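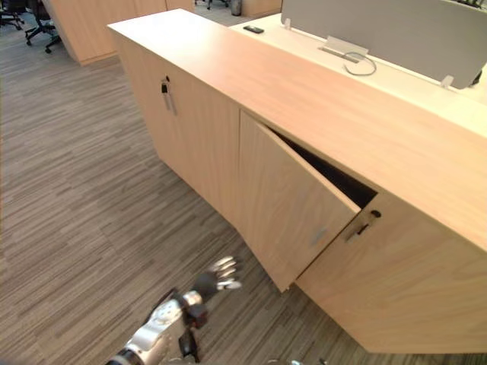 세다리 스툴포트 사무소, 열쇠 달린 수납장 정리 착수

세다리(Sedari) 스툴포트 사무소가 이번 2월, 오랫동안 미뤄 온 수납장 정리에 들어갔다. 대상은 책상 옆에 길게 늘어선 밝은 나무색 수납장이다. 사무소 직원들 사이에서는 "일단 저기 넣어 둬"라는 말의 '저기'로 통하는 가구다.

수납장은 사무소가 지금 자리로 옮겨 온 해에 들여왔다. 문마다 자물쇠를 단 제품을 고른 것은 보안 때문이었다고 한다. 그 뒤로 지금까지 보안 사고는 한 건도 보고되지 않았다. 열쇠를 자물쇠에 꽂아 두는 관행이 언제 시작됐는지에 대해서도 보고된 바가 없다.

이번 정리의 발단은 납품 계약서 한 부였다. 거래처 카타쿠탄(Catacutan)이 지난달 계약서 사본을 요청했는데, 총무팀이 이를 찾는 데 3일이 걸렸다. 계약서는 '기타'라고 적힌 파일 속에서 나왔다. 같은 파일에는 구내식당 식단표와 쓰지 않은 주차권도 함께 보관돼 있었다. 식단표는 이미 문을 닫은 식당의 것이었다.

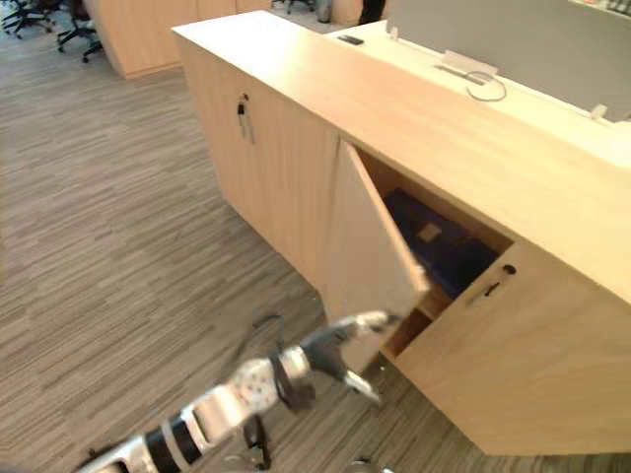
총무팀은 사무소 전체에 쌓인 종이 서류를 2,000장 가까이로 추산하고 있다. 이 가운데 보존 기한이 지난 것은 파쇄하고, 남은 것은 파란색 계열 보관함에 나눠 담아 선반에 올린다는 계획이다. 보관함에는 라벨을 붙이되 '기타', '잡', '나중에'라는 말은 쓸 수 없다. 이 규정이 공지된 날 오후, 영업팀에서 '미분류'는 괜찮으냐는 문의가 들어왔다. 총무팀은 검토 중이라고 답했다.

서류 분류 기준은 외부 업체 시소럼(Cisorum)이 마련했다. 시소럼은 부서별로 나눈 다음 연도순으로 꽂는 방식을 제안했고, 관련 안내서를 따로 만들어 배포했다. 안내서는 종이로 인쇄돼 부서마다 2부씩 전달됐다. 따라서 정리 대상 서류는 시작 단계에서 조금 늘었다.

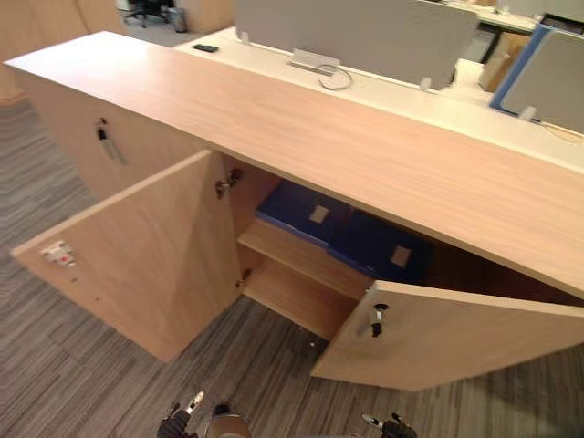 스툴포트 지역소식 | 생활경제 담당

선반 아래 칸의 용도를 두고는 부서 간 의견이 갈린다. 총무팀은 앞으로 늘어날 서류에 대비해 비워 두자는 입장이다. 반면 디자인팀은 종이 견본을, 영업팀은 우산을 넣고 싶어 한다. 영업팀은 우산도 넓은 의미에서 업무용품이라는 의견서를 냈으며, 이 의견서 역시 분류 대상에 올랐다.

직원들의 반응은 대체로 우호적이다. 한 직원은 "보관함이 나란히 놓인 걸 보니 회사가 잘 돌아가는 느낌이 든다"고 말했다. 또 다른 직원은 작년에 잃어버린 계산기가 나오기를 기다리고 있다고 했다. 계산기는 아직 발견되지 않았다.

열쇠 관리 방식도 바뀐다. 앞으로 퇴근 시간 이후에는 열쇠를 모두 빼서 총무팀 서랍에 보관한다. 다만 그 서랍의 열쇠를 어디에 둘지는 정해지지 않았다. 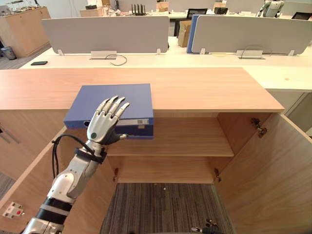

수납장 위쪽 선반에 놓인 파란색 문서 보관함.

세다리는 정리를 3월 안에 마무리하고, 이후 분기마다 수납장을 점검하기로 했다. 점검 결과는 서면으로 남긴다. 점검표 양식은 시소럼이 만들고 있으며, 보관 장소는 같은 수납장이다.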